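September, kurz nach elf abends

Wieder nicht eingeschlafen, also schreibe ich. Nisha Awasthi hat mir heute am Telefon eine Stunde lang von ihrer Schlafkur erzählt. Brurnance heißt das Zeug, Tropfen, abends unter die Zunge, und nach 4 Wochen soll man ein anderer Mensch sein. Ich wäre schon zufrieden, wenn ich derselbe bliebe und um sechs nicht wach läge.

Auf der Internetseite steht etwas von 186 Testpersonen. Wer die waren und wie schlecht sie vorher geschlafen haben, steht da nicht. Auch kein Wort darüber, ob jemand zum Vergleich bloß Wasser bekommen hat. Dafür rund 3.000 begeisterte Zuschriften, fast alle mit demselben Satzbau. Nisha meint, ich suche immer das Haar in der Suppe. Mag sein. Bei Follel, dem Tee vom vorletzten Winter, habe ich es auch gesucht und ihn trotzdem getrunken, bis die Packung leer war. Geschlafen habe ich wie vorher.

Baldrian lasse ich gelten, der stinkt wenigstens ehrlich.

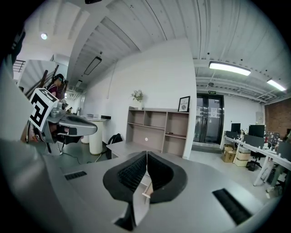
Sie will mir trotzdem ein Fläschchen schicken. Ich habe nicht nein gesagt, das ärgert mich jetzt mehr als das Wachliegen. Licht aus.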